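Teaching software to keep track of a thread

The perception group at Vestberg works at the end of a long corridor in the Bornum building, and the first thing its lead developer did when I arrived was find me a decent chair. "You'll want to sit," she said. "I go on a bit once I get started on thread."

She does, and I was glad of it. Her team writes the software that tells a pair of surgical instruments where the needle is, where the thread is, and what to do next. The planner is called Trosbridge, and it has been rewritten 3 times.

"The needle is the friendly part," she told me. "It's stiff, it's curved, it has a shape you can write down. Thread has no shape of its own. You look away and it's somewhere else!"
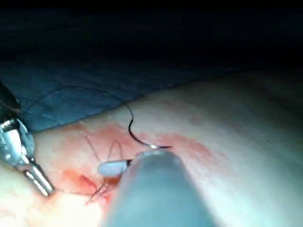

The view from the wrist camera, with the suture thread looping across the blue drape.

Close views like this one keep her busiest. An instrument can fill a good part of the picture, and the thread is sometimes only a fine dark line. The tracker, which they named Hartono, models the thread as a chain of 57 points and makes its best guess at the ones it can't see – then passes along how sure it is of each.

"That last bit matters more to me than the guess," she said. "If the planner knows a point is shaky, it can slow down or ask for another view. We only added that in September, and I wish we'd done it years ago."

I asked about the other view, and she pulled her chair over to show me. 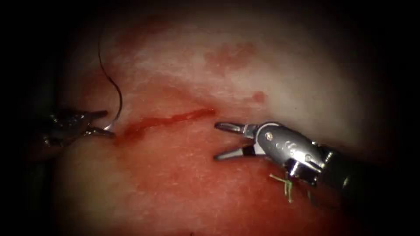

Seen from the fixed camera: needle in the left jaws, the right jaws open.

"Now, a handover looks so simple from here," she said. The planner scores 118 possible grasp poses before it picks one, and it used to score 116 until a colleague argued, at some length and over two lunches, for a couple more near the needle's tip. Most get thrown out early for bringing the jaws too close to the tissue or to each other.

Her current project is a replay tool that lines up both cameras with the planner's choices, so that anyone on the team can stop at a bad decision and see what the software believed just then. She had meant to show it to me for five minutes. We were still scrolling through it when the lights in the corridor went off, and she got up to wave at the sensor and came back with coffee.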